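The Tranent Line

My sister rang at ten past five in the morning to say the river was up and the ferry would run after all, and I was out of bed before she'd finished the sentence. You have to understand that the Tranent ferry hadn't run in eleven years. You also have to understand that my sister is not a person who rings at ten past five about anything, not babies, not bushfires, and certainly not boats.

"Bring the horn," she said, and hung up.

The horn! I'd forgotten we still had it. It was Dad's, or it was the ferry's and Dad had never given it back, depending on who in the family you asked and how many they'd had. It lived on top of the wardrobe in the spare room behind the Christmas tree, wrapped in a beach towel with a marlin on it. I got it down in my undies, standing on a kitchen chair, and gave it one small honk to make sure. Every dog in Kashindye Street went off like a choir.

I drove down with the windows open and the horn belted into the passenger seat. The paddocks were still dark but the sky over the range had gone that lovely dirty pink, and there was water lying in every low spot, shining, with ibis already stalking about in it as though they'd been booked. Rain in August is a rare thing for us. We'd had nine days of it. The creeks had come down one after another and the river had picked itself up off its bed of stones and remembered it was a river.

When I was a girl the ferry was the only way across to school unless you wanted to go round by the bridge, and going round by the bridge took so long that kids on the far bank were marked present if they could be seen waving. She was called the Sikora. A flat, square, ugly old thing, green where she wasn't rust, with room for two cars or one car and a horse float, and a bench down each side where we sat with our bags between our feet. She ran on a cable. You'd hear it come up out of the water ahead of you, dripping and singing, and then go down again behind. Dad worked her for most of my childhood and he let me sound the horn on the last crossing of the day, every day, and I never once got sick of it. I'm not sick of it now.

Then came the dry, and the sandbars, and a season where she sat on the mud at a tilt and people had their wedding photos taken in front of her. After that the shire put a chain across the ramp. Dad used to walk down and look at her in the evenings with his hands in his back pockets. He'd say, "She's only resting," and we'd say yes, Dad.

So I came round the last bend, and there were cars. There were cars all the way up the verge to the turn-off! Utes and station wagons and the little white bus from the Vuvus Hotel, and people standing about in gumboots and pyjama pants with torches, everybody talking too loudly the way you do before sunrise when something good is going on. Someone had a barbecue lit. Someone had brought a goat. The chain was off the ramp and lying in the grass in a heap, and beyond it, floating, dead level, beautiful, was the Sikora.

I cried, of course. I stood there with the horn in its marlin towel and bawled like a calf.

My sister was already aboard in our father's coat, arguing with the diesel. She's an engine person, always has been. She'd been coming down on her days off for two winters, it came out, and not told a soul. New belts, new injectors, a whole gearbox in pieces on her verandah under a tarp. I'd eaten lunch beside that tarp and thought it was a barbecue.

"You could have said," I told her.

"You'd have told everyone."

"I would have!"

"Well, then," she said, and put her head back in the engine.

It caught on the fourth go. There was a cough, and a great black belch that sent the goat under a ute, and then that noise, that slow, fat, wonderful thudding I used to feel through the soles of my school shoes. The crowd roared. People I'd known all my life were hugging people they hadn't spoken to since the fence business. And down went the ramp, and on we went, far too many of us, and my sister yelled that anyone who fell in could swim home.

The crossing takes twelve minutes with the river up. I'd remembered it as hours, a whole country of time, long enough to learn your spelling and fall out with your best friend and make up again. But it's twelve minutes, and every one of them was glorious. The cable came up singing. Whole trees went past us, and a blue plastic drum, and a pair of ducks riding along on a door with perfect manners. The sun got over the range when we were halfway and the brown water went gold from bank to bank, and an old fella beside me took off his hat and simply held it.

"Now?" I shouted.

"Not yet," my sister shouted back. "Last crossing of the day. You know the rule."

I did know the rule. I sat back down on the bench with the horn in my lap, grinning so hard my ears hurt.

We ran all day. We ran kids over to look at the school from the wrong side. We ran the horse float, with a horse in it who wanted everyone to know her opinion. We ran a load of lamingtons across and most of a load of lamingtons back. By lunchtime there was a queue on both banks, and at three the shire arrived in a clean white car with a form, and the shire was given a sausage and a seat on the upstream side, and by the time the shire reached the far bank it had put the form away in its jacket and wanted to know if it could go again.

The kiosk was open, too. I should tell you about the kiosk, as it had been shut as long as the ferry had and I'd loved it nearly as much. It used to be a hatch with a fly strip, where you could get a hot pie and a bag of musk sticks and not a lot else. Now there was a proper bench, and coffee with beans in it, and a roster of people elbowing each other out of the way for a turn. 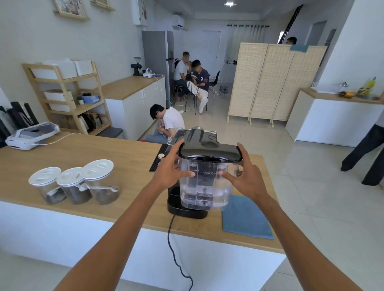
It'll never pay, you know, came a voice from the end of the counter. You'd want 567 cars a week over that water just to keep her in diesel, and there aren't that many in the whole district, even if you count the ones up on blocks.

"Then we'll go over twice," I said, and several people agreed with me with their mouths full.

But I did think about it, walking back down the ramp. It was true, probably. The rain had stopped already. There was blue coming through in the west, a hard bright blue I knew very well, and by spring you might be able to see stones again at the edges. I said so to my sister, who was sitting on the winch housing with her boots off, black to the elbows, eating a lamington she'd been carrying in her pocket.

She looked at the river for a good long while. She has Dad's way of looking at it, a bit sideways, as if it owed her money and she liked it anyway.

"It's up today," she said.

We took the last crossing at dusk. We'd meant to keep it to the two of us, but you can't keep anything to two in Tranent, and when I turned round there were people on both benches and people sitting along the rail, and the goat, who'd got over herself and was standing at the very front with her beard blowing. Lights were coming on in the houses up the hill. The frogs had started – you forget how loud they are, you truly do, it's like being inside a machine made of frogs – and the air smelled of mud and diesel and wet gum leaves, and I wouldn't have swapped it for anything in the world.

Halfway over, my sister eased her back until we hardly moved. The cable hung there humming.

"Righto," she said.

I unwrapped the towel. The horn was cold and heavier than I remembered, with the dent in the bell from the time I dropped it on the ramp in Year Three and Dad told the shire a pelican had done it. I stood up on the bench, where I was never allowed to stand. I filled my lungs right down to my gumboots, and I blew.

It went up the river and down the river. It went up the hill and set off every dog in Kashindye Street again, I could hear them from the water. Then it came back to us off the range, late and soft, and the whole boat held its breath to listen.

"Again!" yelled some kid at the back.

I looked at my sister. She had both hands on the wheel and Dad's collar up round her ears.

"Go on, then," she said.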